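Tonantzin Zepeda built her bench cell in a shared workshop on the second floor of the Esquivel building, and most of what she has to say about it concerns tape.

"The mat creeps," she said. "A couple of millimeters over an evening. Every taught position is measured from that mat, so I tape it down and check it before I start."

The project, which she calls Flitent, is meant to sort small parts on a tabletop: find one, pick it up, put it where it belongs. She started in March with the arm controller and has spent close to 70 evenings on it. The parts budget was 2000 dollars, and she has 90 left.

Her present test uses a lid and a small white part on a dark gray mat. The lid is the harder of the two. "It's flat, it's shiny, and the only thing to grab is the rim," Zepeda said. "Come in a little low and the fingers hit the mat."

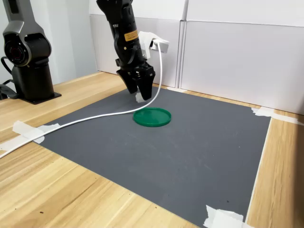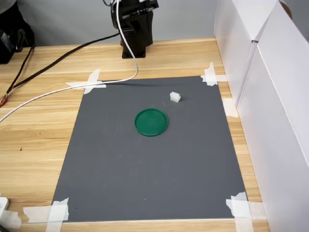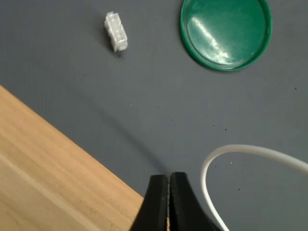 The green lid on the mat, in all three views.

Carol Parsons, who shares the bench and wrote the motion code, has argued for slower approaches. The current version drops at 19 millimeters per second over the last stretch. "She wanted it faster," Parsons said. "I wanted to keep the fingertips."

They agree on the cable. Zepeda intends to route it up the arm with clips – she has printed two versions and likes neither. "It needs slack at the wrist and none anywhere else," she said. "I keep getting the opposite."

Glare from the overhead light is next on her list. After that comes a second mat, cut from the same roll, with the reference marks drawn on before it goes down.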